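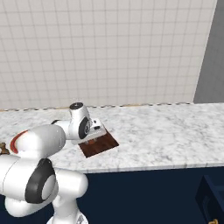 The simulated kitchen at Sendance, board on the bench and the arm having a think.

March, and I have been to an open day. Edem Mahama had a spare spot and I had no excuse ready, so off we went to Sendance, 3 trains and a bus for me, with a sausage roll in the middle that I would rather not discuss.

They put 16 of us in a room with a large screen and a man called Dimas Wattimena, who does the demonstrations and has clearly been asked about the robot uprising before. I asked anyway. He was very polite.

The kitchen only exists inside the computer. I had pictured something out of an old video game and got marble benchtops, a white tiled splashback and navy cupboards with a bit of gold on the handles - a nicer kitchen than mine, and with no dishes in it. The job was a wooden board lying on the marble. A big white arm with a red ring on it had its gripper held just over the thing, and we all leaned forward as if it were the last over at the MCG.

Dimas told us this was attempt 3040. I'd have given up well before then and bought sliced bread. He said a good run overnight gets through 105 more while everybody is home in bed, and Edem wrote that down, though I can't think what for.

A bloke from Erkau wanted to know about friction and got a very long answer. I learned that marble is a colour to me and a great many settings to them. Somebody else asked when it would do the ironing. Not this year.

Tea afterwards in paper cups. Edem now wants to apply for a job there. I came home and wiped down my own bench, laminate, by hand, first go.

Must ring Mum about the gutters.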